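4.2 Where the eating happens

I went into this part of the study expecting to write about kitchens. I had a whole notebook ready for them, with columns for counters and shelves and who stands where. By the second week in Flidoddale most of those columns were still blank, and I was writing in the margins about folding tables instead.

So let me back up a little. Of the homes that Chanida Wiriya and I visited, very few had a room that anybody called a dining room. People ate in the living room, and the table they ate at was put up for the meal and folded away after it (or it stayed up all day and collected mail, which I'll get to in 4.3). I grew up with a big oak table that took two grown men to move, so this was new to me, and I spent an embarrassing amount of time just asking people to show me how the legs worked!

What I want to argue here is pretty simple. In these homes the table doesn't mark out a place for eating. The dishes do. A folding table in front of the TV is a desk at four in the afternoon and an ironing surface at five, and what turns it into a dinner table is somebody putting a bowl and a spoon on it. Natanael Vieira, who did the July visits with me and read an early draft, thought I was overstating this. He pointed out that plenty of families keep one particular table for food and would be annoyed to find homework on it. Fair enough, and I've gone back through the transcripts with that in mind. But even in those families, the word they used for getting ready to eat was nearly always about the dishes. "I put the bowls out," one mother told us. She never mentioned the table, and when I asked her about it she laughed and said, well, where else would the bowls go?

Figure 2 is a good one to keep in mind while reading the rest of this section. It's a living room, with a sofa and a low TV cabinet, and there are two matching folding tables with the marble-look top that we came across again and again. Only a few things are set out: a pair of stacked steel bowls, with a spoon and a fork lying next to each other. There's also reading matter toward the back, a folded newspaper or magazine, sharing the space with the tableware. I love how little it takes. One fork and one spoon and I already read that table as a meal.

The stacking matters too, I think. Steel bowls nest, and the people we interviewed talked about nesting as if it were the main thing a bowl was for. Khanyisile Van Wyk's earlier work on cupboard space in Coetzee makes a similar point about pots, though her families had a good deal more shelf than ours did. Our households carried bowls to the table in a stack and took them apart there, one person at a time. Several people told us they disliked ceramic for exactly this reason (it chips, it slides, it's heavy when you've got a kid on one hip). One man had been given a ceramic set as a wedding present and kept it in its box under the bed. He was very cheerful about it.

I should say something about seating, even though it gets its own section later on. The low furniture in these rooms was already spoken for by people watching television, and so the spare seat was usually a plastic stool, like the red one beside the table in Figure 2. Stools traveled between rooms all day long. We saw them used for sitting, for reaching a light bulb, for holding a fan, and on one Wednesday evening as a second, smaller table for a child who didn't want her rice anywhere near her brother's.

Fatima Oosthuizen has asked me, more than once, whether any of this would hold up in bigger houses. I don't know yet. The Gradel homes we plan to visit next have proper kitchens with room for a table that stays put, and I'd like to see whether people there still talk about putting the bowls out, or whether they say something else, like setting the table. I've added a question on that to the interview guide, right after the one about where the stools are kept at night.

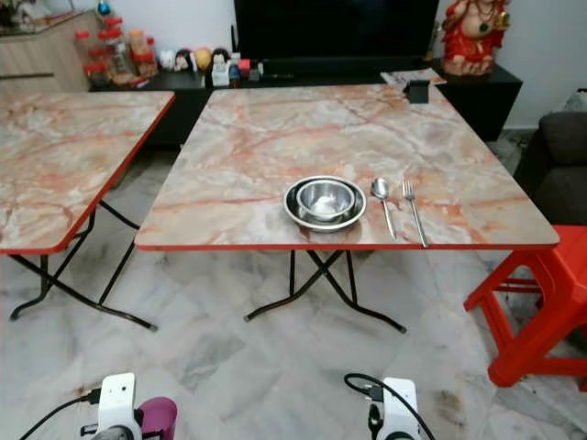
Figure 2. Folding tables in a living room, with stacked steel bowls, a spoon and a fork.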